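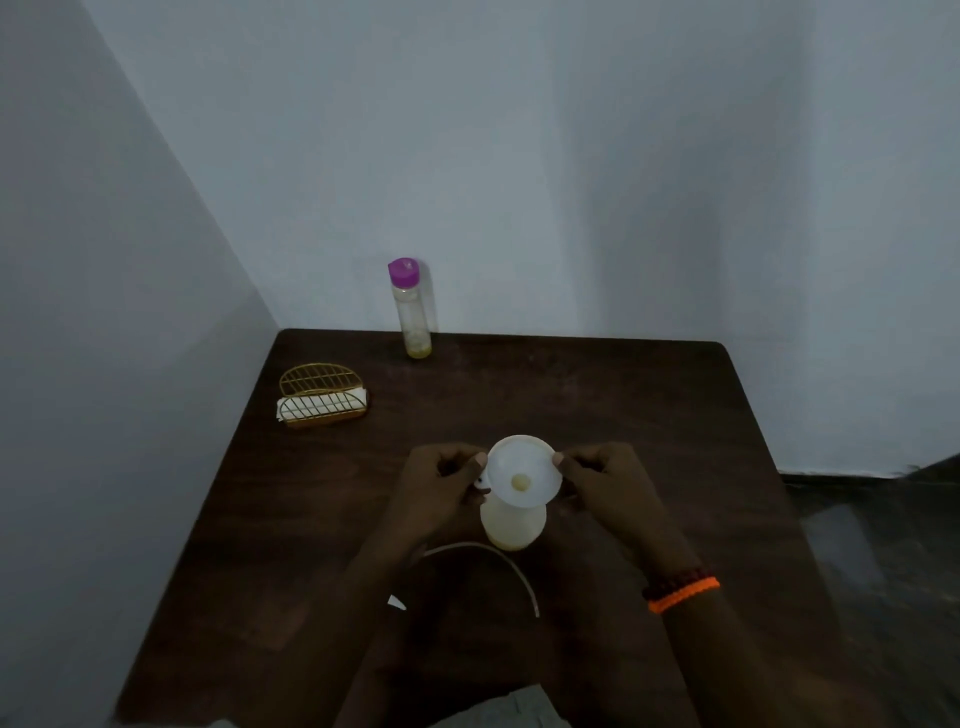 Breast shield and bottle at the table.

Monday, September 3, 2018

So I finished the chapter book! The draft, I mean, the messy one, the one where a goat changes color between chapters two and five. It came out at 11 chapters and 160 pages, double spaced, and I printed the whole thing at the copy shop in Pistwood and carried it home under my sweater when it started to rain.

For those of you who are new, the book is called Keko and the Night Ferry (for now). Keko is nine, she lives above a bait shop, and she's convinced that the ferry makes one extra trip after dark. I've been living with this kid for so long that I buy snacks she'd like.

The big change from the last time I wrote about it is that I cut the grandfather. I know, I know! A few of you were fond of him. But every time Keko got into trouble, there he was with a lantern and a piece of advice, and she never had to work anything out. Now he's a voice on the answering machine in chapter three, and I like him much better that way.

Darren Whitlock has agreed to do some sample drawings, and I'm over the moon. He did the otters in my last picture book (if your kid chewed the corner off that one, please write to me, I'm collecting these stories). He wants to do the ferry in ink with just one color, probably a rusty orange. I wanted blue. We'll see who wins.

Meanwhile I read the first two chapters out loud to the after-school group at Lockwood. Tough crowd. One boy asked why the ferry captain didn't just turn his lights on, and I stood there with my mouth open, and then I went home and rewrote about 2,000 words. He was right! There was no reason at all. Now there's a reason and it's my favorite part of the book.

Next is the read-through with a green pen, then off to Trevor Rudd, who edits with no mercy and terrible handwriting. I'd love to have it out the door by December. If you have a title idea, leave it in the comments. "Night Ferry" feels a little spooky for second graders, and my sister says it sounds like a cough syrup.

Recent Posts
Otters, Again
What I Read Aloud This Summer
Why I Stopped Rhyming
School Visits: What's in My Bag

Contact | © 2018 All rights reserved | Back to top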